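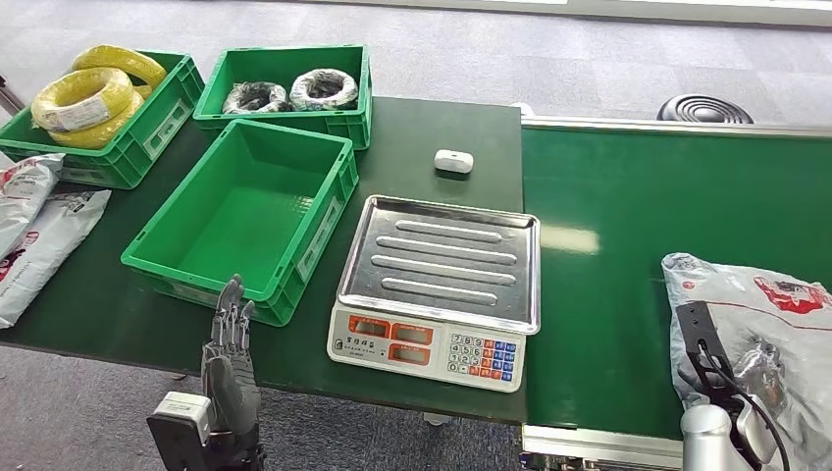
How many coils of cable should go in one crate? Two if they're wrapped, three if they're the bare yellow ones.

2020-01-01
By Abeysekara, Narton stores list

On the packing bench, the Fukbridge depot wrote:

> We had 30 orders come back in June with the wrong length of cable in the bag. Can someone set down how the bench is meant to be laid out? We have been weighing everything, but people keep putting different lengths in the same crate.

Keep one kind of cable to a crate and put the card in the holder on the side before you fill it. A crate with a card and nothing in it is fine, leave it where it is. Crates go at the back of the bench, courier bags on the left, scale in the middle.

Switch the scale on with the tray clear and let it settle at zero. The long yellow coil should read 782 g without its bag. If yours is more than 2 g out, put it aside and check the label on the coil against the order.

The Fedville order is 1,566 coils in all, so please don't start on it until the cards are sorted. Spare cards are in the drawer under the label printer. I still need to know which bag size Fukbridge is using for the wrapped coils.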